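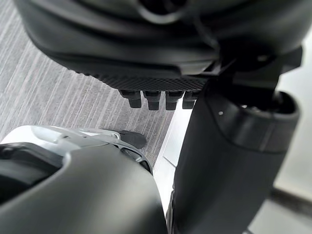

Working with Translation Memories and Term Lists
Notes for the fourth session

Welcome back, everyone. These notes cover what we went through together, plus a few bits I ran out of time for, so please do read to the end even if you were in the room. Bring them with you next time, as we shall be using the Coman exercise again.

1. What a translation memory holds

A translation memory is a store of pairs. On one side is a piece of the source text, usually a sentence, and on the other is the translation somebody approved for it. We call each pair a unit. When a new text comes in, the program compares every sentence with what it has in store and offers you whatever looks close enough.

I know several of you arrived thinking that the memory translates for you. It remembers, and it remembers mistakes just as faithfully as it remembers good work. If a colleague wrote "valve" for "tap" three years ago and it was saved, you will be offered "valve" until someone goes in and changes it.

2. Kinds of match

Exact match: the sentence is the same, letter for letter.
Context match: the sentence is the same and so are its neighbours.
Fuzzy match: the sentence is similar, and the program gives you a percentage.
No match: you start from a blank line.

Please be careful with exact matches – they look so safe! A heading that says "Open" may be an instruction in one manual and a description of a shop door in another, and plenty of languages need two quite different words for those. Read the line before and the line after, every time.

With fuzzy matches, my own habit is to ignore anything under 55 per cent. By then I spend longer repairing the old sentence than I would writing a fresh one, and traces of the old one tend to stay behind (a stray plural, a date that belonged to another customer). Some of you will want to set the bar higher, and that's perfectly fine.

3. The Coman exercise

You will remember that the Coman booklet is a set of instructions for a garden pump, written for our practice and full of traps. It has 146 segments. The memory that goes with it is called Nelasstead, and it was put together from two older booklets which did not agree with each other about very much.

Work through it in this order:

Run the analysis and keep a copy of the report.
Read the whole source text once without typing anything.
Translate the first 20 segments by hand with the memory switched off.
Switch the memory on and compare its offers with your own wording.
Carry on to the end, noting each offer you turned down and why.

The third step always causes a bit of grumbling, I'm afraid, but it gives you a voice of your own for the text before the memory starts whispering in your ear.

4. Term lists

A term list is smaller and stricter. It holds single words and short phrases which the customer wants handled in one particular way. Where the list and the memory disagree, the list wins, unless the customer has told you otherwise in writing.

For each entry, put down the source term, the agreed translation, where you found it, and one sentence showing it in use. If there is a word the customer dislikes, put that in too and mark it as forbidden. The Sitport list on the course page is a good one to look at, although it has a few gaps in the section on fittings.

Product names stay as they are. Ranik is Ranik in every language, with no article and no ending added, which can make for some awkward sentences in Finnish or Polish. Turn the sentence round, or add a plain noun such as "pump" and let that carry the ending.

5. For next time

Finish the Coman booklet and send me your file together with your list of refused offers. Choose 5 of those refusals and write a short paragraph on each – a few lines will do. The deadline is June 20, 2019. Late work can be marked in August with the resits.

Reading: the chapter on segmentation in the course pack, and the two pages on tags if you have the energy.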